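Store Walk-Through Checklist, Front Aisle and Drinks Bay
Virovero Market, Unit 333
Monday, February 21, 2022
Completed by: Ambros Plattner
Type of check: routine, before opening
Result: passed with comments, four items open

Scoring: OK means no action. C means comment, see the note. X means fix before the doors open. Items marked X that were fixed during the walk are shown as "X, closed".

1. Entrance and floor

1.1 Door mat flat, corners down: OK
1.2 Automatic door opens and closes fully: OK
1.3 Floor free of spills: X, closed
Comment: Small puddle inside the door from the umbrella stand. Mopped at 6:50, wet floor sign left out until dry. The stand's drip tray has a hairline crack. New tray ordered through Dalik.
1.4 Aisle width clear to the back exit: OK
1.5 Exit sign lit: OK
1.6 Floor tiles level: C
Comment: One tile by the magazine rack rocks when stepped on. Same tile as the last check. It does not stand up enough to trip anyone, but it will not get better on its own. Nautiyal has been asked for a date.

2. Lighting and power

2.1 Ceiling lights working: C
Comment: One tube over the bread section flickers for a minute after switching on, then settles. Replace at the next lamp change.
2.2 No extension cords across walkways: OK
2.3 Outlet covers in place: OK
2.4 Breaker panel accessible: X, closed
Comment: Two empty crates in front of the panel. Moved to the yard. The floor marking there is worn and people no longer notice it. Repaint.

3. Drinks bay and table

3.1 Shelving upright, not leaning: OK
Comment: Checked with a level against the center post. Good in both directions.
3.2 Shelf boards seated on their brackets: OK
Comment: Pushed up on each board from below by hand. None lifted off. After the July relocation one board had been put back on a single hook, so this stays on the list as its own item.
3.3 Load within the rating: OK
Comment: The plate from Skakex on the side of the unit gives 400 pounds per bay. Full stock comes in well under that. Please do not store cases of water on the top level, even for an hour.
3.4 Bottles standing upright, fronts in line with the board: OK
3.5 Caps closed, no sticky residue: OK
Comment: Ran a dry paper towel along the boards under the colas and under the yellow drinks. It came up clean.
3.6 Labels facing out: OK
3.7 Table stable: OK
Comment: Leaned on each corner. No rocking. The feet were adjusted last year and have held.
3.8 Table surface clear of loose items: C
Comment: Cloth and a small crumpled scrap left out. Cloths go on the hook by the sink after wiping down and scraps go in the bin. It is a minor point, but a cloth hanging over an edge gets pulled, and whatever is standing on it comes along.
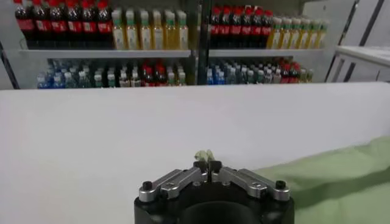 Item 3.8. Green cloth and crumpled piece on the table, drinks shelving behind.

3.9 Table edges free of chips and sharp spots: OK
3.10 Room to stand and reach the shelving without climbing: C
Comment: The top level can be reached by most of the staff, but shorter people stretch over the table to get to it. Walk around the table or use the two-step stool. The stool was in the office again – it belongs next to the drinks bay. Label it.

4. Glass and breakage kit

4.1 Kit in its place: OK
4.2 Gloves, brush, dustpan, absorbent granules present: C
Comment: Granules down to the last quarter of the bag. Enough for one breakage, maybe two. Reorder under part number 3237.
4.3 Gloves without holes: OK
4.4 Separate container for broken glass, with lid: OK
Comment: Emptied last week. The lid closes properly now that the dent has been knocked out.

5. Cleaning supplies

5.1 Sprays labeled and closed: X, closed
Comment: One spray bottle with no label under the sink. Contents not known, so it was taken out of use and put with the chemical waste. Do not refill unmarked bottles. If the printed labels have run out, masking tape and a marker will do until the new ones come in.
5.2 Cleaners stored away from food and drinks: OK
5.3 Clean cloths separate from used ones: C
Comment: Both were in the same basket. Put out a second basket for used cloths and empty it every evening.
5.4 Mop hung up, head off the floor: OK

6. Fire and first aid

6.1 Extinguisher on its bracket, pin and seal in place: OK
6.2 Gauge in the green: OK
6.3 First aid box complete: C
Comment: Adhesive bandages low, burn gel past its date. The burn gel was removed. Both are on the shopping list.
6.4 Emergency numbers posted by the phone: OK
Comment: The sheet is faded but can still be read from arm's length.
6.5 Portable heater in the office unplugged when not in use: OK
Comment: The heater is rated at 2000 watts and must go straight into the wall outlet. It was, and it was switched off.

Open items

1.3 Drip tray for the umbrella stand. Ordered.
1.6 Rocking tile by the magazine rack. Waiting on Nautiyal.
2.4 Repaint the floor marking at the breaker panel. Ambros, this week.
6.3 Bandages and burn gel. Next shopping trip.

The remaining comments are for the morning crew and can be dealt with on shift. Initial them on the copy by the time clock when done.

Signed: A. Plattner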